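Members in Profile: Taner Gündoğdu and the Breakfast Arm

The Wanatside shared workshop has supported member projects in woodworking, electronics and textiles for many years. Its newest long-term build belongs to Taner Gündoğdu, who is teaching a two-finger robot arm to prepare a simple breakfast. Mr. Gündoğdu spoke with the newsletter on a Friday evening.

The project, registered with the workshop under the name Shboul, began on his kitchen counter at home and moved to the shared floor in April. "At home I had 60 centimeters of clear space and a family who wanted to eat," he said. "I needed a table that could stay set up overnight."

His first decision was to practice on toy kitchenware. The pieces are light, the edges are soft, and a dropped plate does no harm. The bread, he added, is a separate matter, and he has stopped bringing the good loaf.
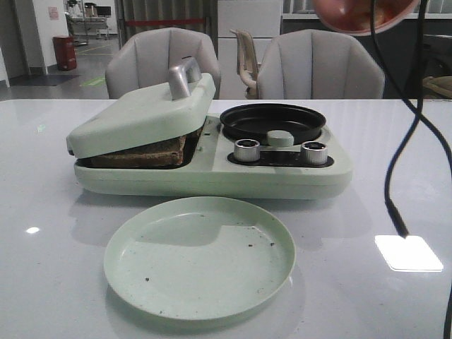
The toy sandwich press and burner on the workshop table, with a slice of bread under the lid.

Asked which part of the task has taken the most time, Mr. Gündoğdu named the lid. A hinged part follows an arc, and the arm must follow the same arc without pulling the whole appliance toward itself. He has recorded 432 practice runs to date, guiding the arm by hand and saving each attempt. "The handle is generous," he said. "You can approach it badly and still get hold of it. A slice of bread lying flat on a table gives you almost nothing to hold."

The wrist camera was a later addition. The early version relied on a single fixed view, and the arm itself often blocked the part that mattered. With the second view, the software can judge the last 12 millimeters before contact.
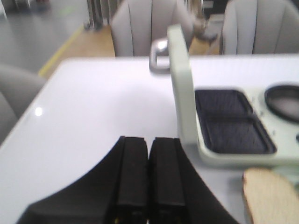

Hanneke Van Dijk, reached by e-mail, takes a different position on the method. She would have written the lid motion as a fixed path first and left learning for the bread alone, and she believes the build would have been finished by now. Mr. Gündoğdu accepts the point in part. "A fixed path is fine until someone bumps the table," he said. "In a shared room, someone always bumps the table."

Costs have been kept modest. The finger pads have been replaced twice, and the present pair uses a softer rubber than the first. Mr. Gündoğdu set himself a limit of 80 dollars for replacement parts and reports that he is still within it.

The next stage is serving. The arm will be asked to move food from the press to a plate, and later to place a bowl beside it. Bowls present their own difficulty, he explained, as one finger must go inside the rim and the other must stay outside. 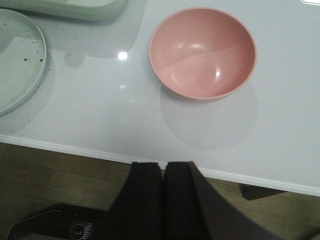
Bowl, plate and tray from the serving set, viewed from the arm.

Mr. Gündoğdu intends to share his recordings with other members once the file names have been put in order. Those wishing to use the arm in the meantime are asked to speak with him first, and to leave the table where it stands.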